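Brulow Bench Brush, 4 months in

Reviewed May 27, 2026

Trikex wants $23 for a bench brush, and the listing says it will "transform your cleanup." I have swept up after myself for a long time without being transformed, so I bought one and put it next to the no-name brush I already owned.

The Brulow is fine. The handle is comfortable and the bristles are packed tight, which helps with fine sawdust. Curly metal chips are another story — they work their way in and you end up picking them out with pliers. My old brush does the same thing and it cost 4 dollars.

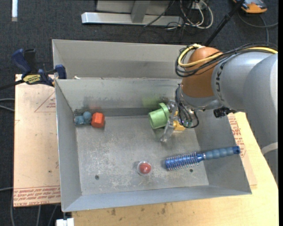 Sheet-metal bin with a scuffed floor, brush at the lower right.

The "no-scratch" claim is the part I trust least. Grit does the scratching, and any brush will drag grit along. I did two test patches on painted steel, one per brush, and could not tell them apart afterward.

Shedding was worse than I expected. It dropped bristles for the first 2 weeks, then mostly quit. Customer service at Trikex told me this was normal and offered a discount on a second brush. I passed.

If you sweep wood dust every day and like a thick handle, wait for the August sale. Everybody else can keep the brush they have.

Rating: 2 out of 5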